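Shared Workshops Should Publish the Hours, Too

By Wojciech Lis

Tevville, 21 May 2020

Members of the Tevville shared workshop have been building a sorting station around a red and black arm since December. The build is called Devora. It is a modest project by the standards of any firm, and it has taught its builders a good deal about what an open workshop owes the people who will try to repeat its work.
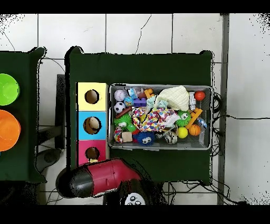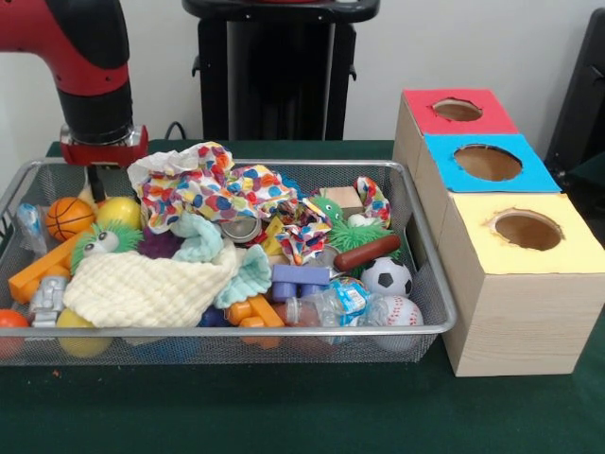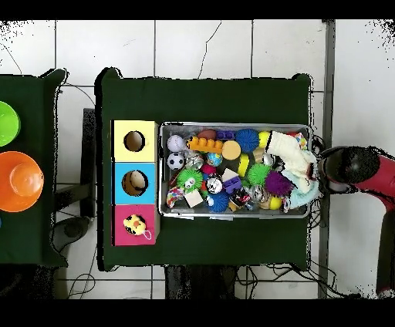
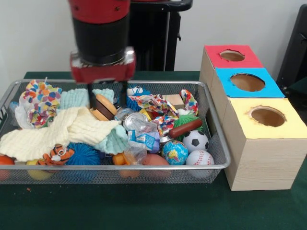 A basket of toys, three boxes with round holes, green cloth on the table.

The public account of a home-built robot nearly always consists of a parts list and a short video of the machine doing its task. Both are useful. Neither tells the reader where the time went. In our case, the arm and its mounting took 90 hours of member time, and the preparation of the task took 392. Consider the boxes. Each has a hole cut through a colored top, and on the yellow-topped one the edge of that hole is slightly ragged, the work of a person with a blade and a spare evening. The holes differ in size from box to box, a choice that was argued over at length and changed more than once. No parts list records an argument of that kind, and a newcomer who follows the list will have to hold it again from the beginning.

The contents of the basket deserve the same attention. A member from the Birna group proposed at the outset that we use plain wooden blocks of one size, on the grounds that results would be easier to compare. The proposal was sensible and I opposed it. A baseball, a soccer ball, a spiky rubber ball and a knit cloth spread over half of everything else ask very different things of a two-fingered gripper. The cloth alone changes what the arm can reach and what a camera can find. Anyone who builds for a household should expect the household to supply cloth.

The objection most often raised is cost. The total spent on Devora to date is $3,696, and six members carried most of it. Critics hold that a workshop with worn saw blades and a waiting list for the lathe has no business putting that sum into an arm. I take the point seriously. Shared money should follow shared use, and for the first two months very few people outside the build could have said what the arm was for. We ought to have held open evenings sooner and put our log on the wall where anyone passing could read it.

I do not accept the wider claim that automation belongs only in well-funded laboratories. The skills in question — wiring, fixture making, patient record keeping — are the ones a shared workshop already teaches. The Zieliński bench, where the gripper was assembled, served bicycle repair before and serves it still.

My recommendation is therefore narrow. Any workshop that publishes a robot build should publish the hours beside the parts, divided between the machine and the task. It should state which objects were used and who chose them. It should keep the drawings that were abandoned, with a line on each giving the date it was dropped. Our own record falls short on the last of these, and the early box drawings are lost. The remaining pages are in the blue binder by the tool crib and may be copied by any member.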